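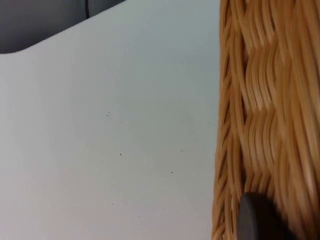
Baskets, crumbs and one very bare surface

I've been promising for ages to put up something from the big February clear-out, so here we go! If you've been reading for a while you know the state the kitchen was in. Jars on everything, mail in the fruit bowl, two broken toasters (Vaughan was going to fix them, ha). It took me and Jaruwan two afternoons and a whole lot of tea, and I'm still finding lids that don't belong to any container in the house.

Only one picture made it to the page this time, so it gets more than its fair share of chatter.

1. Pale surface, wicker basket

Look at all that space! I do love a pale, matte surface with nothing printed on it, even if it shows up every last speck. There are a few little dark ones in the middle, crumbs maybe, or dust. My grandmother would have had a cloth on those before you could say hello. I'm more relaxed - I go over everything once after breakfast and once at night, and in between the specks can do what they like.

The woven basket is my favorite kind of storage and I will not be talked out of it. I've tried plastic tubs, I've tried the wire ones that leave marks on everything, and I always come back to wicker. It's light, it looks nice left out, and you can grab the whole thing and carry it to another room when company shows up early (Macarena, I'm looking at you).

A few of you asked how I look after wicker, so:

Dusting. A dry paintbrush, the cheap kind, worked into the weave. Mahlet uses the brush end of her vacuum and says I'm making life hard for myself.

Washing. Hardly ever. A damp cloth with a drop of dish soap, then out on the porch in the shade until it feels dry all the way through.

Snags. Snip them with nail scissors. Don't pull!

Lining. An old pillowcase folded in half. I've bought proper liners and they never fit.

We started the clear-out with 14 baskets in the house, which sounds like a lot until you remember I never throw one away. Eight stayed. The rest went to Wiremu, who wanted them for yarn and has already filled the lot.

Next up is the pantry, and I'm a bit scared of it. The top shelf hasn't been touched since we moved in and there's a pasta machine up there somewhere behind the holiday tins. I'd like to get everything out onto the floor in one go, but Jaruwan thinks we should do it shelf by shelf, and she's probably right. If you have a good trick for keeping flour bags from tipping over, leave it in the comments - I've tried clips and they just slide off.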